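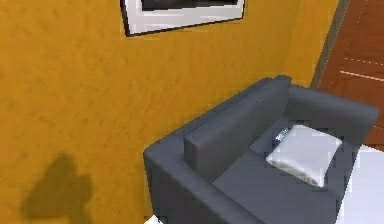 Does the Minja book trolley come ready to use, or will we have to put it together ourselves?

It arrives in three pieces with all the fixings in a cloth bag, and most people have it standing in less time than it takes to drink a cup of tea. You'll need a cross-head screwdriver and, if you can find one, a second pair of hands for the top shelf.

Minja Book Trolley for Giveaways and Book Fairs

We first made the Minja for the autumn book giveaway in Oltholm, where families come along after school, have something hot to eat and go home with an armful of stories. The books used to be set out on folding tables, and anyone who has tried to find a picture book for a wriggling four-year-old at the bottom of a tall pile will know how that went. So we built something that lets every cover face outwards — and at a height where the children can do the choosing themselves.

It holds up to 800 thin reading books, or rather fewer if you are mostly giving away chunky board books and annuals. Each side has sloping shelves with a lip along the front, and there's a flat top for sign-up sheets, bookmarks and the inevitable plate of biscuits. The wheels are big enough to cope with a church hall doorstep or a bumpy playground, and two of them lock.

Sizes and what's in the box

Height: 3 feet
Weight when empty: 21 kg
In the box: two shelf sides, one base with wheels fitted, fixings, spare shelf clips
Colours: leaf green, plain birch
Made in our workshop at Cludwood

Borrowing one first

Schools, libraries and community groups near Ravorlow are very welcome to borrow a trolley for a weekend before they decide. We ask for a £50 deposit, which goes straight back to you when the trolley does. Collection is on Saturday morning from the side door, and do please bring a car with seats that fold down, as it doesn't come apart once it has been built. September gets terribly busy with start-of-term events, so write to us early in the summer if you can.

Naomi Kioko looks after loans and Ximena Herrera looks after orders and spare parts, though they sit at the same desk and will happily pass you across. If you've lost a shelf clip, tell Ximena which colour trolley you have and she'll pop a few in the post.

Delivery is to the ground floor only. Leaf green is in stock now; plain birch is made to order.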